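4. Requesting an item from the stack

The Zellska catalogue holds 932 bound volumes of small literary magazines, most of which ran for three issues and a farewell editorial. Nothing is on the open shelves. You ask for it, and it is brought to you.

4.1 Before you start

You need a reader number. If you registered before March, your number starts with W (for Wesik, our old system) and won't be recognised. Ask at the desk for a new one. Your borrowing history will not come with you, and some readers have found this a relief.

4.2 Placing a request

1. Sign in and choose Periodicals. Don't choose Journals, where we keep the diaries.

2. Type the title without "The" or "A". For magazines whose title is a punctuation mark, search by editor.

3. Open the record and check the Holdings line. "Complete" means we have every issue. "Complete?" means the editor said so.

4. Select the volume. If you only want one poem, you still get the whole volume, including the letters page.

5. Press Request once. The button doesn't change colour. Pressing it again puts in a second request, and you will be asked about it.

6. Write down the slip number.

Note: Requests placed after 3 pm are filled the next open day.

Caution: The Sydorenko bequest is filed by the colour of the cover, under the terms of the gift. Allow extra time, particularly for anything grey.

4.3 At the reading desk

1. Leave pens, drinks and bags in the lockers. Pencils are at the desk.

2. Rest the volume on the foam wedges. Do not flatten the spine, however much the centrefold essay seems to ask for it.

3. Turn pages from the top corner, with clean, dry hands.

4. Return the volume with its slip inside the front cover. 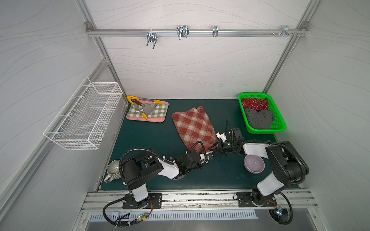
Fig. 34. Rail with hooks, wire basket on the left wall, green mat.

4.4 Copies for private study

You may order up to 50 pages per visit. Fill in the copy form, giving the volume, the page numbers and the name of the author as printed, even where you know it to be a pseudonym.

Note: For anything you plan to publish, write to Desta Mersha, Permissions, before you copy. Include the slip number. Many of our contributors are living and check.

4.5 If the record says "Basel"

The volume is in our offsite store, which is called Basel and is two suburbs away. Place the request as in 4.2 and wait for the email. Please don't book flights.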